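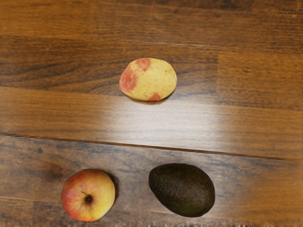 Potato, apple and avocado on a wood-grain tabletop.

Storing Produce: Which Items to Keep Apart
Mar 29, 2023

Apples give off ethylene, a gas that speeds ripening in other fruit. The effect is strongest in a closed space such as a bag, a bin or a drawer.

Avocados
Keep hard avocados at room temperature. To shorten the wait, fold one into a paper bag with an apple and check it daily by pressing near the stem end. Once it gives slightly, move it to the refrigerator, where it will hold for up to 3 days. A cut half keeps best with the pit left in and plastic wrap pressed flat against the flesh.

Potatoes
Potatoes need a dark, cool, ventilated place. Light turns the skin green and raises the level of solanine, so cut away green areas deeply and discard any potato that is green throughout or tastes bitter. Do not wash before storage – surface moisture encourages rot. Keep onions in a separate bin.

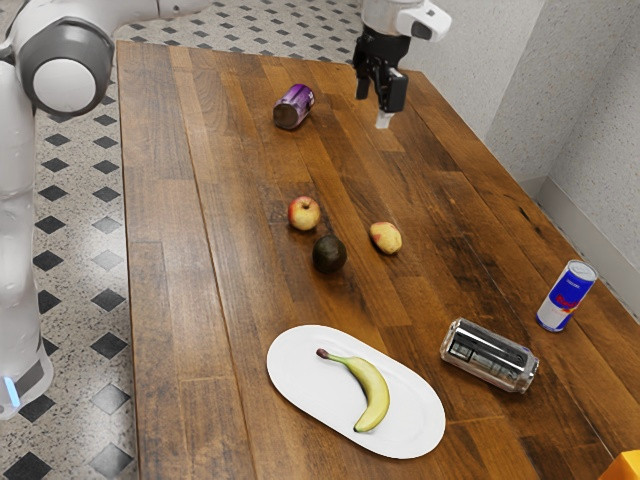
Apples keep longest in the crisper drawer, in a perforated bag. Sort them first. A bruised apple gives off more ethylene than a sound one and should be eaten or cooked right away.

Bins
Slatted or wire bins are better than solid ones. Line the bottom with plain paper and change it when it feels damp. Wipe the bin with diluted vinegar between batches and let it dry fully before refilling.

Reader note
Merja Oksanen of Drirkholm stores her potatoes in a cardboard box with holes punched low on two sides – a workable substitute where there is no cellar. Check the box weekly through May, when stored potatoes tend to sprout. Rub off short sprouts and use those potatoes first.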